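Progress report: Zindari repair room, January

Hi Tatiana,

You asked for something short and I'm going to fail at that again, sorry! January was a busy month and a fair bit changed from the plan I sent you in the fall, so I'd rather you have all of it in one place.

Quick recap of where the money stands. You gave us 2,810 for the first stage. I've spent 700 on the bench, shelving and lighting, and most of what's left is set aside for the parts stock and the second soldering station. I'm holding off on the station until Fuvix get back to me with a price for two, in case it makes sense to buy the pair now and skip the whole ordering business again in summer.

The room itself is in decent shape. The shelves went up in one afternoon (faster than I expected, and level too, mostly). The lights took longer. The first set hummed so loudly that we sent them back, and the replacements are quiet and a lot brighter. The white table is now the place where every incoming board gets looked over before anyone touches it with an iron. I wanted a pale surface for that so dropped screws show up, and it does the job. It also shows every speck of dirt, so wiping it down has gone on the closing list.

Now the boards. The Woo control units were supposed to be stage two, but Setau called and asked if we could take 30 of them early, and I said yes before checking with you. I hope that was okay! They arrived in two deliveries with no paperwork in the second one, so I spent most of a Thursday matching units to the list by hand. We have finished 12 so far. The others are sorted and waiting, and I'd like to have them through by the end of the next reporting period.

What slows us down is the wiring. Plenty of the units came with their leads still attached, and if you unplug those without writing down what went where, you pay for it later. I did exactly that with the very first one and lost a morning. So we now log the leads first, with a sketch and the wire colors, and only then does anything get unplugged. It feels slow when you're doing it, but nobody has had to guess since.
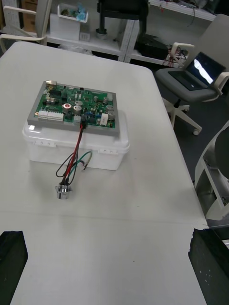 Control board in its gray frame, leads still plugged in, on one of the lidded storage boxes.

Capacitors are the other big item. We've replaced a lot more of them than I budgeted for, and the larger ones cost more than the rest put together. I've moved a little from the "small tools" line to cover it. You'll see that in the spreadsheet, it's the row in yellow. If you'd prefer I ask before doing that kind of thing, just say so and I will.

The storage boxes were a cheap buy and I'm very happy with them. The lids snap shut, you can more or less see what's inside, and they stack. I'd like to get another batch so each unit can have its own box from check-in to return. At the moment a few of them are sharing, and the labels get confusing when two people are working at once.

Training is behind, and I should be straight with you about that. We planned four evening sessions and ran two. The first went really well and the second was thin, I think mainly down to the weather. I've moved the other two to February and shifted the start to 6:30 so people can eat first. The handout still needs a page on reading connector labels. I have a draft, it's ugly, I'll send it when it's less ugly.

Things I need from you:

A yes or no on taking the Setau units early (a bit late, I know).

Whether the extra storage boxes can come out of the shelving line, where there's a little left over.

A date for your visit. Afternoons are best, and if you come before the next pickup you'll see the room full.

I'll send the receipts separately, the scanner and I are not on speaking terms this week.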